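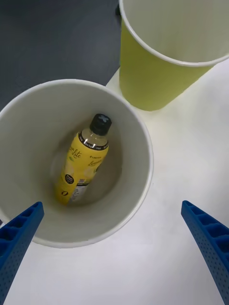
4. Setting up the water dispenser

4.1 Choosing a spot

1. Stand the Dredau dispenser on a level floor, at least 2 inches from the wall.
2. Plug it straight into a grounded outlet. Do not use an extension cord.
3. Keep it out of direct sunlight and away from heaters.

Caution: Leave the unit upright for 11 hours before switching it on if it was laid down during delivery.

4.2 First rinse

1. Fit the filter cartridge and turn it clockwise until it clicks.
2. Open the supply valve slowly and check both hoses for drips.
3. Hold a large jug under the cold tap and run the water until it comes out clear.
4. Empty the jug and repeat with the room-temperature tap.
5. Switch on the cooler at the back.

Note: Cloudy water in the first few jugs is air from the new filter. It clears on standing.

4.3 Cups and waste

Paper cups go in the side tube, rim down. The tube holds 100 cups of the standard size. Do not force in more, as the bottom cup will tear when pulled.

Place a bin next to the unit for used cups and small drink bottles. Empty bottles with screw caps before throwing them away. Never pour juice or soft drinks into the drip tray. The tray drains into a small tank that is hard to clean.

4.4 Filter reset

The filter light turns red after 4000 cups. Change the cartridge, then hold the Reset button until the light turns green. If the light stays red, unplug the unit, wait 2 minutes and try again.

Replacement cartridges: Mutiso Supply, Tisbridge.

Revised Nov 26, 2022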